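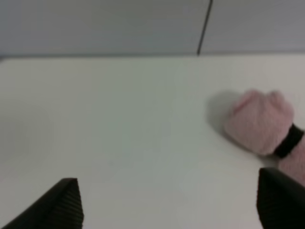

Photo: Leandro Campos / Plerirstead

Section 4. Choosing a surface and placing the scale

The Molent bench scale gives steady readings only when it stands level on a firm surface. Complete this section before you connect the power adapter.

4.1 Choosing the surface

Use a table or counter that does not move when you lean on it. Folding tables and wheeled carts are not suitable, even with the wheels locked. A smooth top is best. If the top is tiled, keep all four feet on the same tile.

Leave 13 cm of free space on every side of the scale. Do not place it under an air vent, next to an open window or in direct sunlight.

CAUTION: The scale and its packed accessories weigh more than they look. Lift from the base. Never lift by the weighing pan.

4.2 Placing and leveling

1. Wipe the table with a damp cloth and let it dry.
2. Set the scale down with the display facing you.
3. Remove the red transport screw from the underside. Turn it counterclockwise until it comes free, and store it in the accessory bag.
4. Find the bubble level to the left of the display.
5. Turn the two front feet until the bubble sits inside the circle. Turning a foot clockwise raises that corner.
6. Press down lightly on each corner of the base. If the scale rocks, adjust the rear feet and repeat step 5.
7. Put the pan on its support and turn it until it drops into the notch.

Note: Models sold under the Skernent name have fixed rear feet. On these models, use the rubber pads supplied to correct any rocking.

4.3 First start

1. Plug the adapter into the scale, then into the wall outlet.
2. Hold the power key until the display lights. The software number appears first, followed by the capacity, 3000 g.
3. Leave the scale on with nothing on the pan until the warm-up symbol goes out.
4. Press ZERO.

If the display shows E 155, the transport screw is still in place. Unplug the scale, remove the screw and start again from step 1.

CAUTION: Do not load the pan above its capacity. Overload damage is not covered by the warranty.

4.4 Moving the scale later

Repeat steps 4 to 6 of section 4.2 whenever the scale is moved, even along the same counter. Refit the transport screw before shipping. A replacement screw can be ordered from Marín as part 1354.

Calibration is covered in section 5.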